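Swapping the battery case on my phone

Mar 26, 2026

I have used a Vusteo battery case on the same phone for long enough that the hinge at the top has gone soft. It still charges, but the phone loses contact with the plug when I walk. I replaced it with the Breder slim case last month and have been logging the results since.

Both cases work the same way. A cell sits in the back shell, a short plug goes into the port, and a button on the rear starts the charge. The differences are in weight and in how the case handles pass-through charging.

The Vusteo weighs 299 grams with the phone inside. The Breder is lighter in the hand, though I have not put it on the same scale, so I will leave that number out. The button on the Breder is recessed. This matters more than I expected, as the old one used to switch itself on in a coat pocket and drain down to nothing by lunch.

Pass-through is where I had trouble. With the Breder plugged into the wall, the phone fills first and the case second, as the manual says it should. With my older Kincaid wall plug, the case stopped at 60 percent and stayed there. A different cable made no difference. A newer plug fixed it, so I put the fault on the plug or on the way the two agree on a voltage. 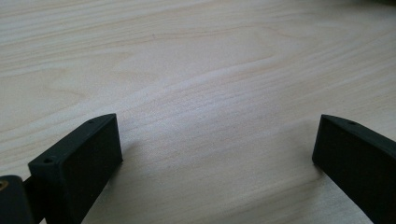
Barrett Ferreira wrote in to say that his Breder does the same with an old plug, and that it goes past the stop if the phone is taken out and the case is charged alone. He thinks the case cuts its own input when the phone asks for more than the plug can give.

I tried it his way and the case did fill, overnight, with the phone out. That fits his idea but does not prove it. I would need an inline meter to say more, and the one I own only reads the older type of connector.

On fit: the side buttons are stiff for the first few days and then loosen. The lip around the screen is high enough to clear a glass protector. My Ridov car mount no longer closes around the phone with the case on – the arms stop just short – so I take the case off for long drives.

The log has 745 lines in it so far, mostly battery level against time. I plan to post the plots in April, once I have a few full cycles on the newer plug.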